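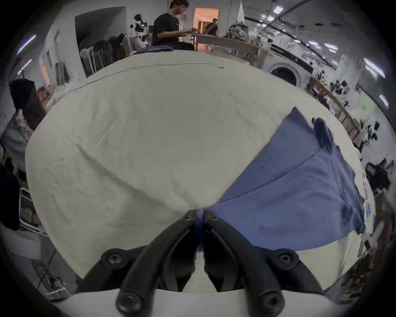
The Fortified Tower at Udorau: Building Phases and Later Reuse

Student project report, Historic Structures module
Group members: Gisela Painemal, Justinas Rozīte, Aušra Venckus
Supervisor: Uldis Strazds
Submitted October 21, 2026

1. Scope

The report covers the standing remains of the tower at Udorau and the section of curtain wall attached to its north side. The outer ditch and the farm buildings to the east were left out. The main question was whether the tower and the wall belong to one building campaign, as the older site guide states, or to two.

2. Background

Udorau stands on a low spur above the Rerine, at a point where the river could be forded in summer. The guide gives the tower a single date in the late medieval period and treats the wall as part of the same work. It cites no source for this. An unpublished survey by Lino Sanna describes a change in masonry at the junction but does not interpret it. Sanna's drawings were used as the base for ours, with corrections where the plaster has since fallen.

3. Method

Fieldwork was done in June over two visits. The north and west faces were recorded by hand measurement from a taped baseline. A total of 134 stones were measured for height and face length, taken from the lowest accessible courses. Mortar was described by eye only, as we had no permit to take samples. Openings were drawn separately at a larger scale.

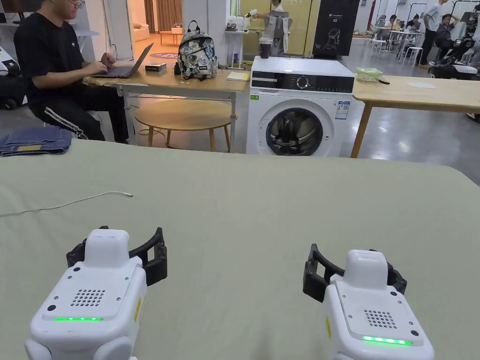
Measurements were entered twice by different group members and the two sets compared. Where they differed by more than the agreed tolerance, the stone was dropped from the analysis. This left 110 stones. Most of the dropped entries came from the west face, where ivy made the edges hard to locate.

4. Results

4.1 Masonry. The tower courses are regular and run level across the full west face. The wall courses are lower and follow the slope of the ground. The two do not line up at any point along the junction.

4.2 Junction. A straight vertical joint runs from ground level to just below the present wall top. No bonding stones cross it. The tower corner is finished with dressed quoins, and these continue behind the end of the wall – they would have had no purpose there if the wall had been planned from the start.

4.3 Openings. The ground floor doorway cuts through two courses and has brick jambs. It is therefore later than the tower. The narrow openings on the upper floor are built into the coursing and appear to be original.

5. Discussion

The evidence supports two phases, with the tower first. The interval between them cannot be fixed from the masonry alone. The wall could have followed within a generation or much later. The brick doorway probably dates from the use of the tower as a grain store, which is recorded in the Amamance estate papers, although the entry mentions only "the old tower" and gives no position for the door.

Gisela Painemal suggested that the wall reused stone from an earlier enclosure. Several blocks in it have worn faces and old mortar on their ends. This is possible but was not tested.

6. Limits

The east face was not reached. The sample is small and comes only from the lower courses, so later repairs higher up may have been missed. Mortar analysis would be the first step in any further work, followed by a check of the estate papers for building accounts.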